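Sundale Community Garden
Minutes of the December general meeting

Meeting opened at 7:05 p.m. Rónán Doherty in the chair. Apologies from the Gebreyes family.

1. Previous minutes
Accepted with one correction: the compost delivery came from Luketti, not Buneck.

2. Water
The bill for the quarter was $142, higher than the same quarter last year. Rónán thinks the line along the north fence is leaking at the joint by plot 13. Brass gate valves with red handwheels were favored over plastic ball valves for the replacement work.

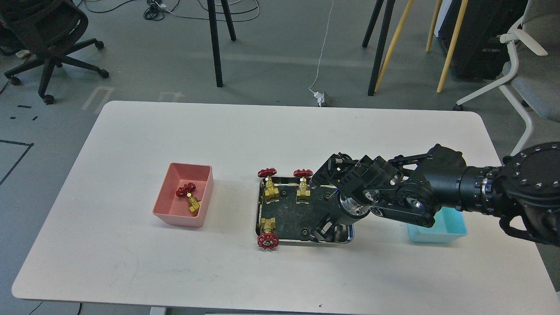

Buneck has quoted for digging up the north line and will hold the price until the end of January. Luketti has been asked for a second quote. Members asked that the trench be filled before pea planting. Agreed to wait for both quotes.

Water will be shut off for the winter after this weekend. Plot holders should drain their own hoses and bring them into the shed.

3. Rain tank
The proposal is for a 4000 gallon tank behind the shed. Several members felt this was too large for the space and would shade the herb beds. Rónán to ask the city if a permit is needed. Held over.

4. Shed
Hinges still loose. Seed trays and small fittings are to be kept in open bins, not on the floor.
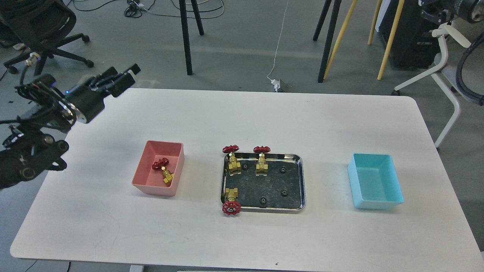
5. Plot fees
No change for next year. Fees are due before the first planting day.

6. Other business
The Gebreyes family has offered spare raspberry canes. Names on the sheet in the shed.

Meeting closed at 8:20 p.m.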